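Gripper fault halts box-folding trials at Nonix

Nonix has suspended unattended running on its two-arm packing cell after a gripper failed to release on command. Nobody was hurt. The fault was logged in March during a trial of 100 box-closing cycles, in which the arms fold and close small card boxes for stationery.

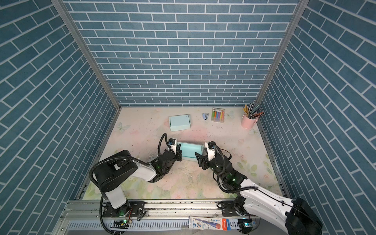

According to the fault report, the controller sent an open command and recorded it as complete, but the fingers stayed shut. The other arm then began its next move while the first was still holding the card. The force limit stopped both arms 2 seconds later. One box was torn along its fold line.

Mafalda Cardoso, who leads testing at the firm, said the finger position had been read from the command and not from the sensor. "The software believed the gripper was open. It should have checked," she said. 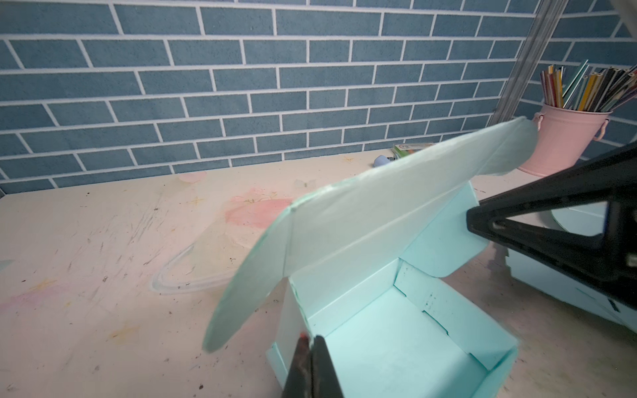 The same gripper type had passed 2,000 cycles on the Elludeck test bench, where only one arm is used and a late release has no effect on a second.

A software change now holds both arms until the measured finger position agrees with the command. Gebhard Zwahlen, the site safety engineer, has asked for a further 100 cycles with an operator at the stop button before the restriction is lifted.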